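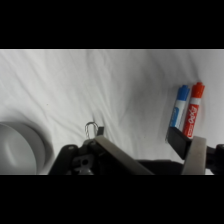
Tututport Evacuation Letters: Transcriptions and Index
README for release 6

Summary

This release contains transcriptions of 260 letters written by families who were moved inland from Tututport during the war, together with an index of people and places. The letters were sent to relatives, employers and the harbor office. They are held by the Kullow Local History Archive and were transcribed by its reading room staff.

The release replaces all earlier ones. It was deposited on Monday, August 6, 2018.

Contents

letters.csv – one row per letter, with its number, writer, recipient, place of writing, date as written and standardized date
text/ – one plain text file per letter, named by letter number
people.csv – every person named in the letters, with variant spellings
places.csv – every place named, with the modern name where known
changes.txt – corrections made between releases

All files are in UTF-8. Fields are separated by commas, and empty fields mean that the information is missing from the letter. The word "unknown" is used only where the writer says that something was not known.

Source material

The letters come from two groups of papers. The larger was kept by the harbor office and passed to the archive when the office closed. The smaller is the Dương family papers, which include 14 letters sent from the farm settlement at Lamum. These were given to the archive with permission to publish the text in full. The originals may be read by appointment. Scans are not part of this release.

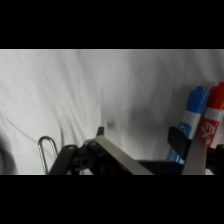

Transcription rules

Spelling, capital letters and punctuation follow the original. Line breaks are not kept, but paragraph breaks are. Words crossed out by the writer appear between square brackets with the letter x in front. Words that could not be read are shown as [illegible], and doubtful readings are followed by a question mark in square brackets. Postscripts written in the margin are placed at the end of the text, whatever their position on the page.

Each letter was transcribed by one reader and checked against the original by a second. Differences were settled by Lai-ching Sin, who also prepared the index of people. The index of places is the work of Ertuğrul Baysal.

Dates

Many writers gave only a day of the week or a feast day. The standardized date is filled in where the letter can be placed within a single month. Letters headed simply "June" have been assigned a year only when the text mentions an event that is dated in the harbor office daybooks. Users who need firm dates should filter on the column date_basis, which separates dates given by the writer from dates supplied by the archive.

Known limits

The collection is uneven. Letters to the harbor office deal mostly with wages, lodging and lost property, and they say little about daily life. Replies were seldom kept. Children are often mentioned without a name, and in those cases they have no entry in people.csv.

The name Lamum was used both for the farm settlement and for the rail stop that served it. The two have separate entries in places.csv, but in 11 letters the meaning could not be decided – these are marked "ambiguous" in the notes column.

Access and reuse

The transcriptions and index may be copied and reused for study, teaching and publication, provided that the archive is credited. Suggested wording: Kullow Local History Archive, Tututport Evacuation Letters, release 6. Corrections are welcome and should quote the letter number and the line of text concerned.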